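August, vegan frozen sandwich, oat base

Batch 2 of the Molasik cookie sandwich. Same coconut fat as last time, but oat milk from Muner in place of soy. 698 g mix into the churn, 200 g held back for the melt test.

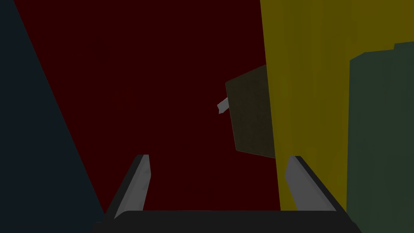 Gripper open, nothing held.

Churned fine. Texture is softer than the soy batch and a little gummy at the edges. Iresha thinks the guar is too high. I agree and will cut it next time. Flavor is good, less beany.
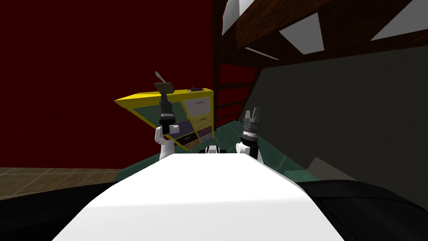

Both arms up, yellow cabinet behind the left one.

Wafers are the problem. The Babalola ones go soggy overnight. Brushed one tray with melted cocoa butter before filling and left the other plain. Check both at 7 a.m. 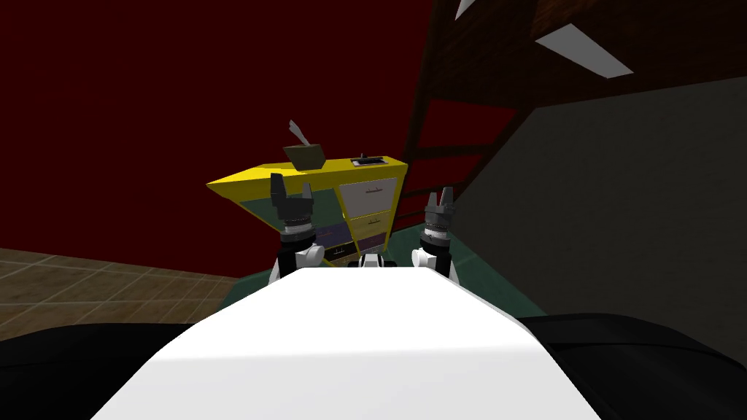
Two upright grippers past the white torso.

7 a.m.: coated tray still has some snap, plain tray bends. Dilruba tasted both blind and picked the coated one, but says the cocoa butter leaves a waxy feel. Try a thinner coat, or cut it with sunflower oil. 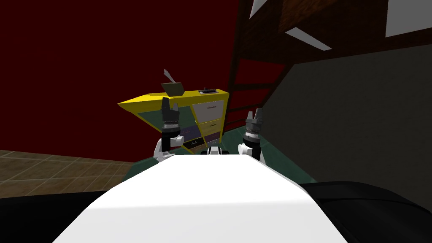

Also need to ask Narkberg whether their vanilla wafer is free of milk powder. The old box listed whey, the new one doesn't, and the website still shows the old label. Not using any until they answer in writing.

To do: order 100 more sleeves, label the held-back mix, wash the churn paddle by hand.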